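ブレーニンゲート工科カレッジ 機械制御学科
卒業プロジェクト報告書
ブロック積み上げ作業における把持解放の不具合および自動再試行に起因する危険事象について
ティジャニ(Tijani)班
報告者:Omolara Oyewole

要旨

本報告書は、Brerningateの制御実習室において実施した積み上げ作業の自動化プロジェクトのうち、運用期間中に発生した不具合とその調査、対策および確認試験の結果をまとめたものである。対象とした事象は二件ある。第一は、最上段のブロックを置いた直後にグリッパの指が開ききらないままアームが上昇し、積み上げた列を崩した事象である。第二は、崩れたブロックを班員が手で回収しようとした際、制御プログラムが自動で再試行を開始し、手の近くでアームが動き出した事象である。負傷者はなく、設備の損傷もなかった。調査の結果、第一の事象の原因は状態フラグの更新遅れと待機処理の欠落にあり、第二の事象の原因は再試行タイマの設計と、作業領域への立ち入り手順の不備にあると判断した。

1. プロジェクトの概要

ティジャニ班は、双指グリッパを備えたロボットアームにより、色の異なるブロックを指定の順に積み上げる作業を課題として選定した。作業は、赤のブロックを最下段、黄のブロックを中段、緑のブロックを最上段に置くものである。積み上げ位置は、白い天板の上に設けた黒い正方形の枠によって指定した。枠はブロックよりわずかに大きい程度であり、最下段の位置ずれが以降の段にそのまま影響するため、初期の設計では位置決め精度の確保に多くの時間を充てた。

動作計画およびグリッパの開閉指令には、当学科で使用している制御ソフトウェアPalowを用いた。Palowは、あらかじめ登録した動作を順に呼び出す方式をとり、各動作の終了条件を利用者が記述する。グリッパとの通信は、変換モジュールTrorikを介して行う。Trorikはグリッパから受け取った状態を内部に保持し、Palowからの問い合わせに対して保持値を返す。この保持値の扱いが、後述する第一の事象に深く関係していた。

班内の役割は、動作計画の記述、把持条件の調整、記録の管理に分け、報告者は記録の管理と事象発生後の調査を担当した。

2. 作業手順と正常時の動作

正常時の一連の動作は次のとおりである。

アームは待機姿勢からブロックの上方へ移動し、指を開いた状態で下降する。指を閉じて把持を確認した後、垂直に持ち上げ、黒枠の上方まで移動する。所定の高さまで下降し、接触を検出した時点で停止する。その後、指を開き、開放の完了を確認してから上昇し、次のブロックへ向かう。最上段まで積み終えた時点で動作を終え、待機姿勢に戻る。

接触の検出には、アームの関節負荷の変化を利用した。最下段は天板に直接触れるため検出が安定しているが、中段と最上段では下のブロックがわずかに動くことがあり、検出の時機にばらつきが生じた。この点はプロジェクト前半で認識しており、下降速度を落とすことで許容できる範囲に収めたと班内では評価していた。結果として、班の関心は下降時の挙動に集中し、指を開いてから上昇するまでの区間については十分な検討を行わなかった。この偏りについては第7章で改めて述べる。

3. 事象の発生状況

3.1 第一の事象(解放不完全による崩れ)

11月の実習期間の後半から、最上段の緑のブロックを置いた後、アームの上昇に伴ってブロックが指に引かれる現象が見られるようになった。初めて確認した際、緑のブロックは片側の指に沿って持ち上がり、傾いた後に落下した。中段の黄のブロックも巻き込まれ、枠の外へ転がった。

当初は、ブロックの表面の汚れまたは指の内面の状態によって付着が生じたものと考え、ブロックと指の内面を清拭して作業を再開した。しかし、清拭の後も同じ現象が再び発生した。また、発生は不規則であり、連続して正常に終わる日もあれば、作業を始めた直後に発生する日もあった。班の作業日誌には「本日は調子が悪い」とだけ記した箇所があり、後の調査において発生条件を特定するうえで支障となった。

3.2 第二の事象(自動再試行による危険事象)

第一の事象が繰り返された午後の実習において、崩れたブロックを元の位置に戻すため、班員の一名が天板の上に手を伸ばした。このときアームは静止しており、班員は動作が終了したものと判断していた。実際には、Palow上のプログラムは失敗を検出して待機状態に入っており、待機時間の満了とともに再試行を開始した。アームは赤のブロックの初期位置へ向けて動き出し、班員は直ちに手を引いた。操作端末の前にいた報告者が停止ボタンを押し、アームは停止した。

手とアームの接触はなかった。班員に負傷がないことを確認した後、指導教員に口頭で報告し、当日の作業を中止した。設備の電源を遮断し、制御プログラムと記録を保存したうえで、実習室の使用記録簿に事象の概要を記載した。

4. 作業状況の記録

調査にあたっては、日誌の記述に加えて、作業中の写真およびPalowが出力する動作記録を参照した。写真は一瞬の状態を示すものであるため、解放の成否の判定には使用せず、ブロックと指の位置関係を班内で共有する目的に限って用いた。時刻の対応付けが必要な検討は、すべて動作記録によって行った。
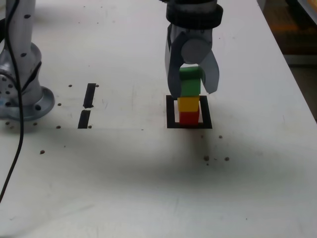
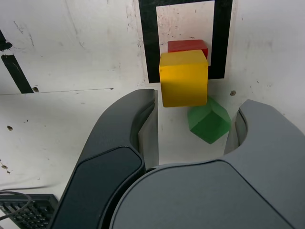 図1 作業中のグリッパと赤・黄・緑のブロック。一枚目は、黒枠の内側に立つ赤と黄のブロックの上に緑のブロックを重ねる段階。

緑のブロックを最上段に置く段階では、左右の指がブロックに対して対称な位置にあるとは限らない。片側の指がブロックの近くに残った状態で上昇に移れば、わずかな接触であっても最上段を引き上げる力となる。最上段には上から押さえるものがなく、黄のブロックとの間の摩擦だけで位置が保たれているため、影響が最も現れやすい。中段で同じ不具合が生じても崩れに至りにくいことは、この点から説明できる。

5. 調査

5.1 動作記録の解析

事象の前後にあたる2,000行の動作記録を抽出し、開放指令の送信時刻、開放完了の判定時刻、上昇指令の送信時刻を並べて比較した。正常に終わった動作では、開放指令の後に指の開度が変化し、開度が目標値に達してから上昇指令が送られていた。一方、崩れに至った動作では、開放指令の直後に完了と判定され、指の開度がほとんど変わらないうちに上昇指令が送られていた。

この差は、Trorikが返す状態フラグに由来するものであった。本班の設定では、Trorikがグリッパの状態を更新する周期は200ミリ秒である。Palowが開放指令を送った直後に問い合わせを行うと、更新前の保持値が返る場合がある。保持値に前回の動作の「完了」が残っていれば、Palowはこれを今回の完了と解釈し、次の動作へ進む。すなわち、指が動き始める前に完了の判定が成立していた。

なお、Trorikの保持値には更新ごとに増加する通し番号が付されている。本班のプログラムはこの番号を読み出していたものの、判定には使用していなかった。前年度の課題から流用した部分であり、流用時に処理の意味を確認していなかったことが判明した。

5.2 発生時期に関する検討

上記の欠陥は、プログラムの作成当初から存在していた。それにもかかわらず、実習期間の後半になって事象が現れた理由について検討した。

動作記録によれば、崩れが目立ち始めたのは、グリッパの開閉回数が約1,000回に達した頃であった。班内では当初、機構部の摩耗によって指の動き出しが遅くなったとする見方があった。そこで、ブロックを把持しない状態で開閉を繰り返し、指令から動き出しまでの時間を調べたが、実習期間の前半の記録と比べて明らかな差は認められなかった。

他方、同じ時期に、作業時間の短縮を目的として、開放指令の後に置いていた固定の待ち時間を削除していたことが変更履歴から確認された。この待ち時間は、初期の動作確認の際に仮に挿入したものであり、設計上の意味が文書に残されていなかった。待ち時間が存在する間は、その間にTrorikの保持値が更新され、判定の誤りが結果に現れなかったものと考えられる。

以上から、開閉回数との一致は偶然であり、待ち時間の削除が事象の直接の契機であったと判断した。ただし、摩耗の影響を完全に否定できる測定は行っておらず、この点は未確認の事項として残る。

5.3 再現確認

指導教員の立ち会いのもと、作業領域に人が立ち入らない状態で再現確認を行った。待ち時間を削除したプログラムでは、同様の崩れが再び発生した。待ち時間を元に戻したプログラムでは、確認した範囲で発生しなかった。さらに、問い合わせの時機を意図的に更新の直後に合わせたところ、待ち時間がなくても判定は正しく行われた。これらの結果は、5.1の推定と整合する。

5.4 第二の事象に関する調査

再試行の処理は、無人での連続運転を想定して追加したものである。接触の検出に失敗した場合、またはブロックが所定の位置に見つからない場合に、一定時間待機した後、最初の動作からやり直す構成としていた。待機中であることは操作端末の画面に文字で表示されるのみで、アームの側には何の表示もなかった。天板の前に立つ者の位置からは画面を読むことができず、待機中のアームと終了後のアームは外見上区別できない。

また、実習室の安全規則には、作業領域に手を入れる前に非常停止ボタンを押すことが定められている。班員はこの規則を承知していたが、崩れの発生が重なるにつれて、ブロックを戻すたびに非常停止と復帰操作を行うことが煩わしくなり、静止を目視で確認するだけで手を入れる行為が班内で常態となっていた。聞き取りの結果、事象の当事者となった班員だけでなく、報告者を含む全員が同様の行為を行っていた。したがって、本件を個人の不注意として扱うことは適切でない。

6. 対策

6.1 解放判定の修正

開放指令の送信前に保持値の通し番号を記録し、指令の送信後に番号が更新されたことを確認したうえで、完了の判定を行うよう変更した。加えて、完了フラグだけに依存せず、指の開度が目標範囲に入っていることを条件に含めた。いずれかの条件が制限時間内に満たされない場合は、上昇に移らず、その位置で停止して操作者の確認を求める。

停止位置でグリッパがブロックを保持している可能性があるため、復帰操作は低速で行うこととし、復帰の手順を操作端末の脇に掲示した。

6.2 自動再試行の廃止

一定時間の経過による自動再試行を廃止した。失敗を検出した場合、プログラムは停止し、操作者が端末で再開を指示するまで動作を行わない。再開の指示には、作業領域に人がいないことを確認する項目への入力を必要とした。確認項目は形だけの操作になりやすいとの指摘を指導教員から受けたため、再開は天板全体が見える位置から行うことを手順に加え、端末の設置場所を変更した。

6.3 作業領域への立ち入り

ブロックを手で戻す場合は、次の手順によるものとした。

・操作者に声をかけ、返答を得る。
・非常停止ボタンを押し、押した者がボタンの前に残る。
・ブロックを戻し、天板の上に手や工具が残っていないことを両者で確認する。
・非常停止を解除し、操作者が再開を指示する。

一人で作業を行う場合は、アームを動作させない。プログラムの編集および記録の整理のみを可とする。

6.4 周辺の整備

作業領域の点検では、天板の上に置かれたケーブルについても見直しを行った。今回の事象に直接関係したものはなかったが、ブロックを回収する際に手や袖がかかるおそれがあるため、ケーブルの経路を作業開始前の点検項目に追加した。隣接するアームについては、本課題の動作対象に含めず、点検時に停止状態を確認する。

7. 確認試験

対策後のプログラムを用いて、積み上げ作業を40回実施した。試験では固定の待ち時間を設けず、6.1の判定だけによって上昇の可否を決めた。

解放不完全による崩れは発生しなかった。三回の試行では、制限時間内に条件が満たされず、プログラムが停止した。このうち二回は、指の開度の目標範囲を狭く設定しすぎたことによるもので、範囲を見直した後の試行では発生しなかった。残る一回は通信の途絶と記録されており、Trorikの再起動によって復旧したが、途絶の原因は特定できていない。いずれの停止においても、アームは上昇に移らず、ブロックの列は保たれていた。

なお、最下段の位置ずれにより、最上段を置いた後に列がわずかに傾いた試行があった。崩れには至らなかったが、解放とは別の要因であり、位置決めの課題として次の班に引き継ぐ。

8. 考察

第一の事象では、仮に挿入した待ち時間が欠陥を覆い隠していた。待ち時間の削除そのものは妥当な改善の試みであったが、何のために置かれていたかを確認しないまま行われ、変更後の試験も作業時間の計測に限られていた。解放の区間を独立に試験していれば、削除した当日に異常を検出できた可能性が高い。

また、初期の段階で下降時の接触検出に注意が集中した結果、崩れが起きた際にも班内の議論は下降速度とブロックの表面状態に向かい、上昇の開始時機を疑うまでに時間を要した。動作記録は当初から保存されていたが、開くことなく清拭と再実行を繰り返した期間があった。日誌に発生時刻と段の別を記す欄を設けていれば、記録との照合は早期に行えたと考えられる。

第二の事象は、第一の事象への対応の途中で生じている。不具合が頻発する状況では、人が作業領域に入る回数が増え、かつ手順が省略されやすい。装置の不具合として扱っていた問題が、その頻度によって安全上の問題に移行したことになる。崩れが繰り返された時点で運転を止め、原因の調査を優先すべきであった。

9. 今後の課題

未確認の事項として、次の点が残っている。

第一に、グリッパの機構部の経時変化である。開閉の動き出しに明らかな差は認められなかったものの、負荷をかけた状態での測定は行っていない。

第二に、Trorikの通信途絶である。確認試験中に一回記録されており、再現条件が不明である。停止側に働くことは確認したが、途絶が下降中に発生した場合の挙動については試験を行っていない。次の班が下降動作を変更する際は、事前に当該試験を実施することを求める。

第三に、待機状態の表示である。自動再試行を廃止したことにより危険は低減したが、アームの通電状態を天板の前から確認する手段は依然としてない。表示灯の設置について学科に要望書を提出しており、本報告書の作成時点で回答を待っている。

修正後のプログラム、抽出した動作記録および改訂した作業手順書は、学科の共有領域のティジャニ班の項に保管した。手順書の改訂箇所には、変更の理由と試験の有無を併記している。

謝辞

再現確認に立ち会われた指導教員の先生方、ならびに操作端末の移設に協力いただいた実習室担当の皆様に謝意を表する。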